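**Mushroom buttons: red and green, same footprint, which goes where?**

**praltent_shed**
Long-time reader, occasional poster, owner of too many switches. I'm putting together a start/stop station for the dust collector and I've gone with mushroom heads for both, one red and one green. My brother-in-law says a green mushroom is a crime against common sense and that start buttons should be flush so you can't lean on them. He has never owned a dust collector.

Both of mine stand up on their contact blocks quite happily, which is how they've been living on the white table by the curtain while I think about it. 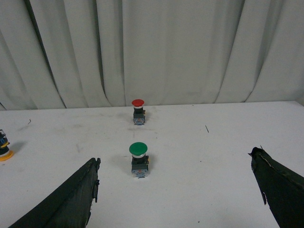
The box is a Derden two-hole with the knockouts one over the other. My plan was red on top, green underneath, about as far apart as the lid allows. The wiring is sorted, or at least drawn on the back of an envelope. What I want is opinions on the layout before I drill anything else.

**ohm_on_the_range**
Your brother-in-law is right and you should buy him lunch. Flush for start, mushroom for stop. You want stop to be the one you can hit with an elbow while holding a sheet of plywood and saying words.

**praltent_shed**
I can hit either of them with an elbow. That's the beauty of it.

**ohm_on_the_range**
That is the problem I was describing.

**slowblow**
I'll half disagree. I've had green mushrooms on my planer for 6 years and I've never started it by accident, but mine sits in a recess behind a lip. On a flat lid at hip height, I'd put a shroud ring on it. Prirkiseo used to sell them in packs of 2, and they came up to 2 sizes too big, so measure the cap and ignore the label.

**noguchi_bench**
Red on top is fine. Red on the bottom is fine too if you're going to knee it. Pick the one your body goes for when something smells hot. I taped two jar lids to the wall for a week before I drilled mine and moved the red one twice.

Also, loosen and retighten every terminal screw on those blocks before they go in the box. I had one that looked tight and was holding on by faith.

**praltent_shed**
Jar lids are going up tonight. I've also dug out another contact block, so now there's the question of whether it goes behind the red for an indicator lamp or back in the drawer with its cousins.

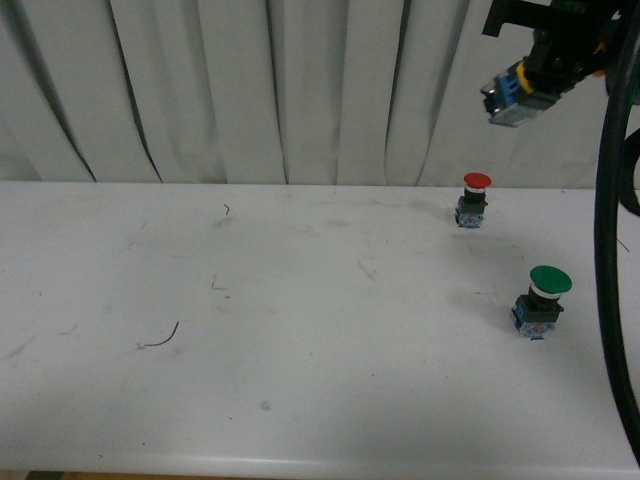
**Derden, April**

Moving my own update up here so it doesn't get lost on page two. The jar lids have spoken. Red on top, green below, and the box is going on the left side of the door, where I apparently reach without thinking. I'm leaving the lamp for later. It needs a third hole and I have a history with third holes.

On the shroud: I've ordered one. I'm telling my brother-in-law it was for looks.

**ohm_on_the_range**
So, a flush start button with extra steps.

**praltent_shed**
With extra *character*.

**slowblow**
Check the contacts with a meter before you close the lid. Normally closed for the stop, normally open for the start. I know you know. I knew too, the time I swapped them.

**noguchi_bench**
What did you do about strain relief on the cable?

**praltent_shed**
A gland, a proper one. The envelope says "gland" and underlines it. It doesn't say what size, so that's tomorrow's trip to the store.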